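Sorting the chopsticks

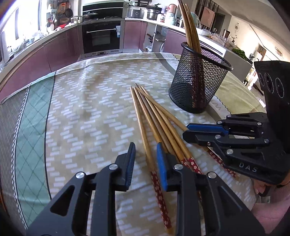 Chopsticks out on the table, with the mesh holder behind them.

I have been meaning to go through our chopsticks since we moved to Prirkemdale. They came over in a shoebox with the tape measure and the birthday candles, and they stayed in that box for 11 months.

Most of ours are plain bamboo. I bought those as one big pack when we still had people over every week, and they have held up fine. The red ones with the white blossoms came later, from Valentina Figueroa, who brought them to a dinner and left them with us. I like them better than the bamboo. They are easier to tell apart in the drawer and the red end shows you right away which way up they go.

The way I sort is simple. Everything comes out onto the tablecloth. I roll each stick under my palm, and if it wobbles it goes in the kindling bucket. Then I run a thumb down the tip to check for splinters. Whatever passes gets matched by length — the bamboo ones are not all cut the same, whatever the pack said — and goes into the black wire holder, tips up.

I know some people store them tips down. I did that for years in a ceramic jar and the bottom was always damp. The mesh lets the air through, so I stopped worrying about it. The holder used to have pens in it.

If yours have gone dull, a little food-grade mineral oil on a rag helps. Wipe it on, leave it overnight, wipe it off in the morning. I only do the bamboo. I have never tried it on the painted ones and don't plan to.

Next is the spoon drawer, where I know for a fact there are two melon ballers. Obadia Massawe has already asked for one of them.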